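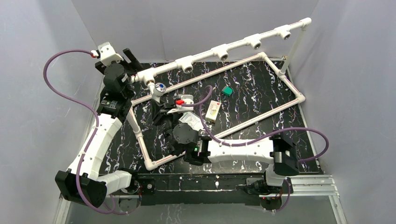
Ticket 311
Product: Prolley drip controller with Vincze valve manifold
Site: Pleltthorpe, backyard vegetable beds, PVC supply line
Status: Closed (reopened, closed again)
Summary: Third zone has no pressure, except when it has too much

Opening report

The system has three zones. Zones one and two water the tomatoes and the beans and have never given me any trouble. Zone three waters the peppers and has developed a personality. When it comes on in the morning, the emitters dribble for a while and then quit. If I run the same zone by hand in the evening, it works well enough to blow the end cap off the line, which I found in the neighbor's hedge.

Pressure at the hose bib is 65 psi with everything off. Downstream of the regulator it should be a good deal less than that. I have read the manual. I have read the page of the manual that tells you to read the manual. The controller shows no errors and a small green leaf, which I understand means it is pleased with itself.

First reply from support

Thank you for contacting Prolley. Please restart the controller, check that the filter is clean, and confirm that the water is turned on.

Customer update

Restarted. Filter rinsed; it had a snail shell in it, now removed with thanks. The water is turned on. I can tell from my socks.

The morning dribble is unchanged. I also swapped the wires for zones two and three at the controller, on the theory that one of the terminals was bad. The beans were watered on the pepper schedule and the peppers were dry on the bean schedule, so the trouble stayed with the pipe and I put the wires back.

Second reply from support

Nice work on the wire swap. That rules out the controller. Before we send a valve, please put a gauge on the zone three line just past the manifold and take two readings, one during the normal morning run and one in the evening. Please tell us what else in the house uses water at those times. Sprinklers, washing machine, softener, anything on a timer.

Customer update

Morning reading: starts at about 40 psi and sags until the needle is resting on its peg. Evening reading: climbs straight past what the regulator is supposed to allow and sits there looking smug.

As for the house, there is a water softener in the garage. It regenerates before sunrise, at whatever hour the installer chose, and I have never once thought about it. The washing machine keeps civilized hours. 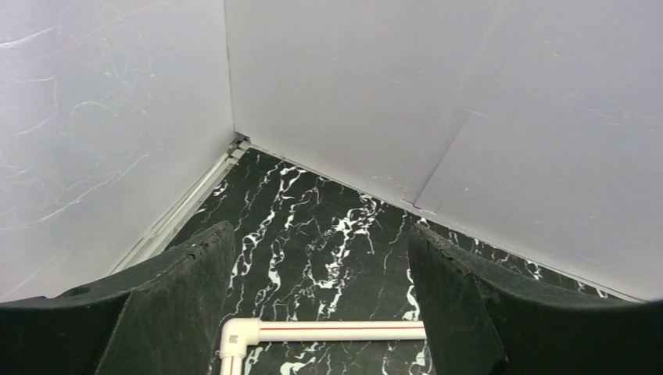

Can a water softener starve a drip zone if the drip line is on its own hose bib?

It can if the bib and the softener share the same supply pipe from the meter. A softener draws hard while it regenerates, and on an older branch line there may be little left for anything else.

Third reply from support

It looks to us like you have two faults taking turns. The softener is stealing the morning water, and the regulator has failed open, so in the evening you get close to full house pressure at the emitters. Each one hides the other. Please move the zone three start time to mid-morning and replace the regulator. Don't glue anything yet.

Customer update

I had already glued something. It was the end cap, and it felt like the right thing to do at the time.

New regulator bought at the hardware store on Skustden Road, where they had one left, on the bottom shelf behind the birdseed. I hand-tightened it with the arrow pointing the way the water goes. The old one had no arrow that I could find, or else it had worn off, and I have a dark suspicion about which way around I installed it last March.

Zone three now holds steady through the full morning run. I'd like to close this ticket before it changes its mind.

Reopened by customer

It changed its mind. There is a hiss at the second tee down from the manifold, and a soft patch in the path that I discovered with a wheelbarrow. My guess is that a season of full pressure did the joint no good, and neither did my gluing, which I would describe as generous but uneven.

Fourth reply from support

That joint will need to be cut out. Primer on both surfaces, then cement, a quarter turn as you push it home, and hold it so it doesn't creep back out. Leave the water off overnight — the label on the can may promise something faster, but the pipe was damp when you cut it and damp joints are slow.
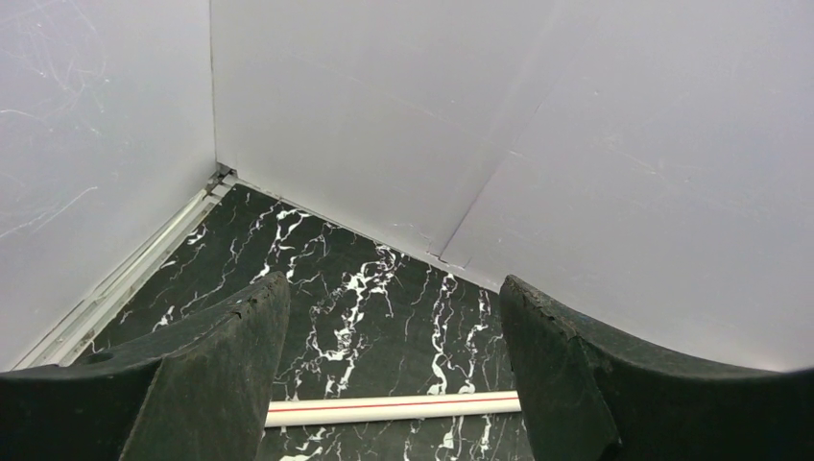 Steps taken, in case anyone else lands here

1. Moved the zone three start to 9:30, well clear of the softener.
2. Replaced the regulator, arrow pointing downstream.
3. Cut out the leaking tee, along with more pipe than I meant to, and put in a coupling to make up for it.
4. Left everything dry overnight. Watered the peppers with a can, like an animal.
5. Opened the valve slowly with the end cap off to flush out the shavings, then screwed on a threaded cap so I can get it off again without a saw.
6. Ran all zones by hand and walked the line looking for drips. Found one at the filter housing, where I had pinched the gasket.
7. Reseated the gasket.

Closing note from support

Marked as resolved. We have passed along your comment about the green leaf. The leaf shows that the schedule ran; it has no way of knowing whether water came out. A flow sensor can be added to the Vincze manifold if you want the controller to notice such things.

Customer comment after closing

I'll think about the sensor. The peppers are recovering and the hedge has been returned to the neighbor in good condition. The softener is still on its old schedule, as I can't find the manual for it.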